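Gripper never reports "grasped" on soft toys, policy stalls after close
Posted by kedir_h on June 17, 2023
2 answers | 63 views | 3 shares

Using the Derese planner with a Rinero driver, grasp node is mostly stock. Hard stuff works great. Blocks, cups, toy food, all fine. Plush toys no.

What happens: arm goes down, fingers close, and then the node just sits in CLOSING until the timeout hits (3,000 ms, default). Then it opens, backs off and tries again. Forever, or until I kill it. The wrist stream says it has the thing between the fingers the whole time.
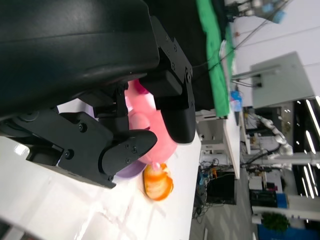 So the state machine wants two things before it moves on to LIFT: finger velocity under the threshold AND motor current over grasp_current_min. I logged both. Velocity drops fine. Current creeps up and never gets there, I think because the fabric just keeps giving. On a block it's a clean step, on plush it's a mushy ramp.

Tried:
- lowering grasp_current_min. Works for plush, but then I get false grasps on nothing, from finger friction I guess
- longer timeout. same stall, just longer
- raising close force to 90 percent. Didn't like it, and it shoved the toy sideways before it closed

Is there a proper way to do this or does everybody just tune per object? I don't want a config file per toy. Perception side is ok btw, pose estimate is close enough, its only the grasp check.

Thanks
Kedir Habte

Zudarport_dan
5 votes

Don't AND them. Current is a bad signal for soft stuff, you already saw why.

What we do: drop the absolute current test and look at finger gap instead. When velocity goes under threshold, read the gap. If it's bigger than fully closed plus a margin, something is in there. Margin of 2 mm is fine to start. An empty close goes all the way to the hard stop so your false grasps go away, no matter how low the current is.

Then add a second check AFTER a small lift. Read the gap again, if it shrank to closed you dropped it, go back to APPROACH. Pseudo:

if vel < v_min and gap > gap_closed + margin: state = TEST_LIFT
if state == TEST_LIFT and gap <= gap_closed + margin: state = APPROACH

Two gotchas. Home the gripper first or gap_closed is garbage. And low pass the velocity, plush makes it chatter near zero and you'll trigger early on the first bit of fuzz. Early trigger looks like this, with the tip pressed into the fabric: 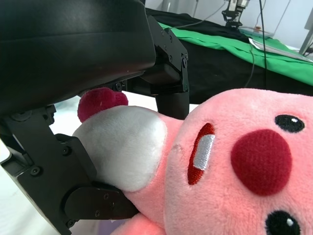
Lower fingertip pressing into the plush where the white and pink parts meet.

From the gap alone you can't tell that from a good hold, so keep the test lift. If your planner lets you, also bias the grasp point to the middle of the mask. Ours kept picking whatever had the most depth contrast, so ears, noses, seams. Bad place to grab.

Also your retry loop should have a counter. Endless retries is a config bug imo, set max_attempts and have it fail loud.

Comments (2)

kedir_h: gap check works on the bench, thank you. Didnt know the driver even published gap, it's under a diffrent topic than the current. Will do the low pass tonight.

Zudarport_dan: yeah the docs are thin there. Watch the units, ours came out in meters.

ondixuser
1 vote

just lower the speed. slower close = less squish, worked for me

(also try the Ondix plugin, it has a soft mode. havent tested it on your driver, might need the July build)

Related
- Finger velocity noisy near zero, how to filter?
- Derese planner ignores max_attempts after restart
- Rinero driver: gap in meters or millimeters?
- Picking a grasp point from a mask when depth is bad
- Wrist stream lags behind joint states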